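テイカーブリッジ室内音響集

『テイカーブリッジ室内音響集』（テイカーブリッジしつないおんきょうしゅう、原題: Takerbridge Rooms）は、作曲家アイノ・ティッカネン（Aino Tikkanen）による磁気テープのための電子音響作品である。3つの部分からなり、演奏時間は25分。題名は素材の録音が行われた町の名に由来する。楽器音や電子発振音を用いず、建物の内部で採取した音だけを編集して作られている。

概要

作品の素材は、住宅、集会所、印刷所跡などで録音された生活音および残響音である。扉の開閉、床板のきしみ、卓上で物を動かす音、無人の部屋の暗騒音などが含まれる。ティッカネンはこれらを長さごとに切り分け、233本のテープ断片として整理した。断片には番号のみが付けられ、音の内容を示す名称は与えられていない。

作曲者の制作ノートでは、録音対象となった部屋が「硬い部屋」と「柔らかい部屋」に大別されている。前者はガラスや石の面が多く、短い反射音が密に生じる部屋を指す。後者は布や木が多く、高音域が早く減衰する部屋を指す。ただし分類は聴感によるもので、測定値は記されていない。ガラスの入った建具をもつ木壁の部屋については、両者の中間として別の欄が設けられている。 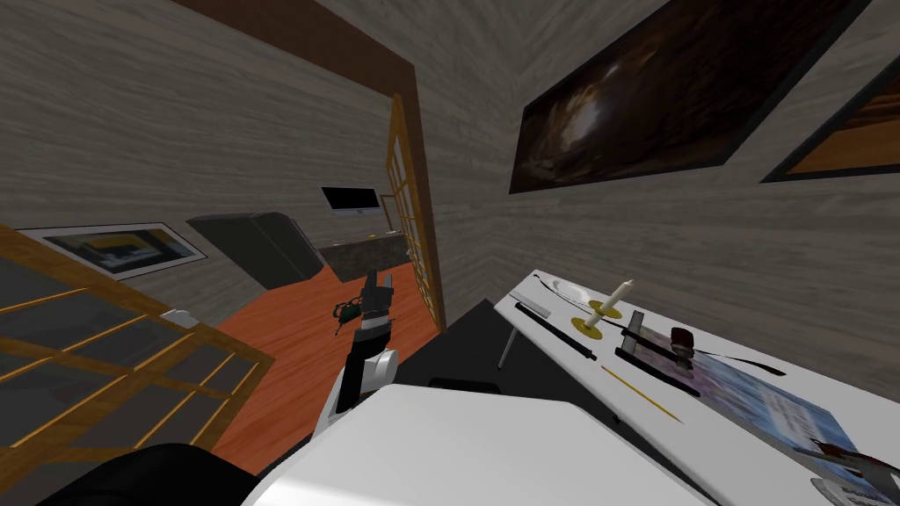

木壁の室内と、橙色の木の桟で格子状に区切られたガラス扉

成立

ティッカネンは以前から放送劇の効果音を担当しており、作品の構想はその録音作業の中で得られたとされる。効果音では、扉の音は場面の転換を知らせるために短く切り詰められることが多い。ティッカネンは切り落とされる側の残響に関心を持ち、音の立ち上がりを除いた部分だけを保存するようになった。

編集はボヴィエ・スタジオ（Bovier）で行われた。同スタジオには再生機と録音機のほか、鉄板を用いた残響装置が備わっていたが、本作では使用されていない。残響はすべて録音時の部屋のものであり、音量の調整とテープ速度の変更、逆再生、および切り貼りのみが加工手段とされた。作業は夜間に限られ、通常は22時以降に始められた。近隣の交通音が機材に混入するのを避けるためであったという。

最初に完成したのは第2部である。第1部は二度にわたって大幅に短縮され、第3部は初演の直前まで終結部が定まらなかった。初稿の第3部には人の声の断片が含まれていたが、決定稿では削除されている。

構成

第1部「扉」は、開閉音の残響を連ねた部分である。打撃的な音はほとんど現れず、減衰していく音が次の減衰音に重ねられる。冒頭の持続音はテープ速度を落とした蝶番の音であり、後半ではこれが元の速度に戻される。

第2部「卓と床」では、小さな物体を硬い面に置く音、落とす音、引きずる音が扱われる。卓上の音は左の拡声器に、床の音は右の拡声器に割り当てられ、中央には無人の部屋の暗騒音が置かれる。3部のうち最も細かく編集されており、断片の半数以上がここで使用される。中間部には、同じ音を少しずつ長さの異なる無音で隔てて反復する箇所があり、規則的な拍のように聞こえた後、徐々に間隔が崩れる。

第3部「不在」は、暗騒音のみによる部分である。複数の部屋の録音が長い交差で入れ替わり、聴き手は音色のわずかな変化によって部屋の移動を知る。終わりに第1部の蝶番の音が逆再生で現れ、そのまま途切れる。

演奏と音響配置

本作の上演には再生機1台と拡声器3基を用いる。作曲者による上演指示書は第2部について特に詳しく、卓の音と床の音が混ざらないよう、左右の拡声器に高低差を設けることを求めている。
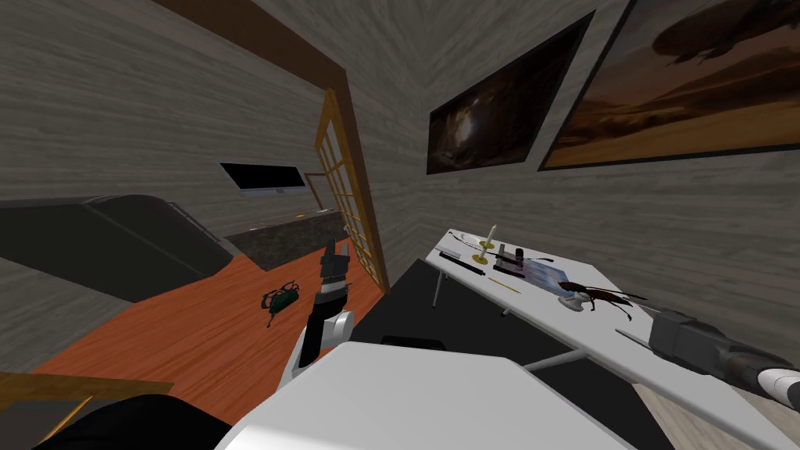

上演指示書には、第2部の素材を新たに録音して差し替える場合の規定もある。差し替え版では、物体を卓上の一群と床の物とに分け、それぞれを別のマイクロホンで収録する。長い白いテーブルの上に小さな物がまとまって置かれ、緑色の小さな物が橙褐色の木の床にある、といった配置であれば、二つの音源の区別は見た目にも明瞭である。卓の脚を通じて床に伝わる振動は、録音に含めても除いてもよいとされる。物体の種類についての指定はないが、鳴り続けるもの、すなわち鈴やぜんまい仕掛けの類は避けるよう注記されている。

初演は3月にシラジ・ホール（Shirazi）で行われた。客席は中央の拡声器を囲む形に並べられ、照明は第3部の開始とともに落とされた。プログラムには各部の題名と演奏時間のみが記載され、録音場所の一覧は終演後に配布された。

評価

初演時の反応は分かれた。音楽誌『ディケル』（Dikel）の評は、第2部の編集の精度を高く評価する一方、第3部については「聴取の手がかりが少なすぎる」と述べた。同誌は後に再演を取り上げた際、拡声器の配置が改められたことで第3部の印象が大きく変わったと記している。

ミュジック・コンクレートの系譜に位置づける見方が一般的であるが、素材の出所を隠さない点、また部屋の残響を加工せずに残す点から、後のサウンドスケープ作品に近いとする見解もある。ティッカネン自身はいずれの呼称も用いず、制作ノートでは一貫して「部屋の写し」と書いている。

版

決定稿のほか、第1部と第3部のみを続けて再生する短縮版が存在する。短縮版は放送用に作られたもので、左右2基の拡声器に合わせて混合されている。中央に置かれていた音は左右へ均等に振り分けられ、第3部の交差部分では決定稿より音量が高い。

使用されなかったテープ断片は、編集表とともにボヴィエ・スタジオに保管されている。編集表には鉛筆による番号の訂正が多く、第2部の一部については、完成した音源と表の順序が一致しない。

関連項目

ミュジック・コンクレート
テープ音楽
サウンドスケープ
残響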